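We use cookies to remember your preferences and improve your visit. By continuing to browse you agree to our cookie policy. Accept | Manage settings

How do I get a household of grown adults to stick to a dinner rotation?

plistura_tenant
Four of us share a rented house on the edge of Wodovcombe. In April we agreed that everyone would cook one night a week, and the other three nights would be leftovers or every man for himself. It lasted until the first person had a long day. Now one housemate cooks nothing but chili, one "forgot" twice and bought us all fries, and I've become the default cook by virtue of getting hungry first. We tried a shared spreadsheet. It has been opened by me. We tried a group chat, but the dinner messages get buried under videos of other people's dogs. I don't want to be the house mother, I'd just like to eat something at 7 that I didn't chop myself. Has anyone got a system that survives contact with real people?

serkik37
Just stop cooking. They'll either learn or starve. Worked in my house, although I should say I moved out not long after.

Weerakoon
The answer above is a fine plan if you own a lot of cereal.

I've lived in shared houses for 10 years and the rotation that held up best was the laziest one. Drop the idea that everyone does the same job. Chili person makes chili, in the biggest pot you own, on the same night every week, and you freeze half. Fries person clearly doesn't want to cook, so they pay into the grocery jar and wash up on your nights. You'll be surprised how fast somebody discovers a love of cooking after a month of your lasagna pan.

Also agree on what counts as dinner. We went with "hot, and at least one vegetable," and then had a two-hour argument about whether ketchup qualified. It does not. Write that down.

Swaps are allowed but only if you find your own replacement before noon. After noon it's your problem and you may be seen through the kitchen window microwaving rice with a hunted look.

hallway_2146
Second the bit about different jobs, but I'd add that the plan has to be somewhere people physically walk past. An app is where chores go to retire.

The menu matters as much as the names, I think, as "your turn" is a threat and "tacos" is a promise. We settle ours over breakfast, put down the dish first and the cook second, and keep it to one week at a time so that no one has to commit to a stew in the distant future. Cheap dry-erase board, one black marker with a chisel tip, and the rule that you use the fat side of the tip so it can be read from the fridge. Wipe it down when the week's over. You'll still get gray smears and the ghosts of earlier writing, which in our case has its uses when somebody swears they were never down for Monday soup. If a person skips their night, their name stays up there for the next week as well, next to whatever they failed to make. We've had one name up there long enough that guests assume it's a brand of casserole.

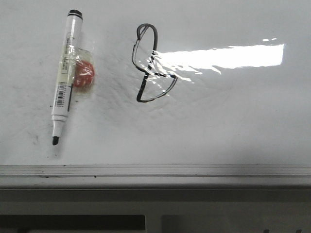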